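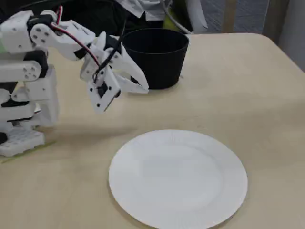 White arm, black cup, beige tabletop.

How to get your band a support slot (and not blow it)

Quick one, I'm typing this between load-in and soundcheck. People keep emailing me about how we got on the Radia tour in February so I'm putting the steps down in one place.

1. Pick the right headliner
Not your favorite band. A band whose crowd would stay for you. We're loud-ish folk with two fiddles, so we went after Asta and Prandus, both a bit heavier than us but same kind of rooms. Rooms that hold 600, maybe 1000 on a good weekend. If you've never played to more than a bar, don't pitch the big ones yet.

2. Find who books it
Usually the promoter, sometimes the agent, almost never the band. Check the bottom of the poster. For us it was Aldo Monti, who books three of the rooms on that run. One email address, took me an evening to find.

3. The email
Short. Five or six lines. Who you are, where you're from, one live video link, dates you can do, how many tickets you sold last time you played that town. Real number please. They will check. We said 949 across the whole fall run and he asked for a breakdown by city, so have that ready.

No attachments. No press kit the size of a phone book. Don't write "we sound like nobody else".

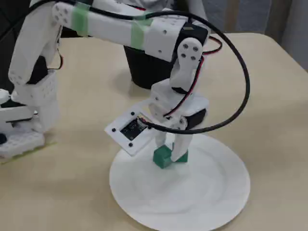 Then wait a week. Follow up once. If still nothing, leave it and try the next one, they do remember who bugged them.

4. When you get a yes
Ask these straight away, in writing:
Set length
Load-in time and where to park the van
Are we sharing the drum kit
Who does our sound
Merch table, and what cut the room takes
Guest list (assume two)

We forgot the drum kit one with Sanna. Drove four hours with no cymbal stands. Their drummer was very nice about it but still.

5. The set
You'll get 26 minutes if they say 30, changeover eats the rest. Time it at home with the talking included. Open with something fast, skip the new slow song, say your name twice. Say the headliner's name once. Cut a song if you start late, never ever run over. Thats the one thing that gets you not asked back.

Tuning between songs: get a pedal tuner with a mute. Please.

6. Merch
Somebody at the table the minute you come off, not after you've packed. Most of our sales happen in the changeover. Small bills for change, card reader charged, prices on a sign big enough to read in the dark. Have a mailing list on paper too, phones die and the wifi in theses places is a joke.

7. Next day
Thank the promoter, the sound person by name, and the headliner. Two lines each. Send ticket and merch numbers if they were good.

Going to add a bit on pay and buyouts when I get home, it's a whole other thing. Doors in an hour, gotta go find a 9 volt.

Posted Wednesday, March 27, 2024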